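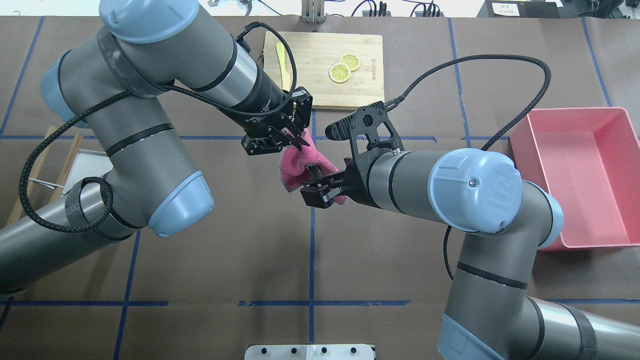

Pink towel, brown table, blue tape.

21/10/2026

Up at 6 and on the road before the kettle had properly cooled. Deirdre drove the first leg and I did the map, although there is only one road out of Murmont and you can't go wrong on it until the turnoff at the grain silos. We fuelled up there. Dearer than in February by a fair bit. I bought a meat pie that I regretted by the next town.

The plan was the Sterness lighthouse tour, then lunch, then the coast road to Miment in time to check in while the office was still open. The tour goes up in small groups and you have to book at the kiosk in person, which I think is silly, but that's how they do it. We got the second group. While we waited we walked out to the lookout and back. Windy. Deirdre's hat went over the rail and stayed on the rocks below where we could see it but not get it.

Our guide was a retired deckhand with a very quiet voice, so whoever was at the back missed most of it. I was at the back. I did hear that the keepers had their flour brought in by boat and that the stores shed was moved twice. The stairs are steep and the rail is only on one side. My knee was all right going up and not so good coming down. From the top you can see the whole bay and the caravan park we stayed at the year the awning tore.

Entry was $60 for the two of us with the seniors' discount. Deirdre thought that was steep. I thought it was fair for a tour of that length, and they let us sit in the tearoom afterwards without buying anything.

Lunch was sandwiches in the car because the picnic tables were all taken by a school group. Cheese and pickle, and the last of the fruitcake.

The coast road took longer than I had allowed. It's 80 km but there were roadworks past the second bridge and we sat behind a stop sign man with the engine off for long enough that I finished my chapter. After that we got stuck behind a Van Loon coach all the way to the hill. It pulled over at the top to let its people take photos and we finally got by.

Reached Miment with the office still open, just. The cabin is clean and smaller than last time. One window sticks. The hot water works but you have to run it a while. They've painted the camp kitchen and put in a second barbecue, and the colour is nothing to write home about.

Walked down to the jetty before tea. Two people fishing, nothing in their bucket. The plaque at the end says the jetty was rebuilt in 2000, and I would have guessed earlier from the state of the boards. Fish and chips from the shop on the corner, eaten on the cabin step. The chips were good, the fish was mostly batter.

Deirdre Mac Suibhne is now asleep in the good chair with her glasses on. I've rung home and the dog is fine. Need to find out tomorrow whether the ferry takes cards, and buy milk, and a hat.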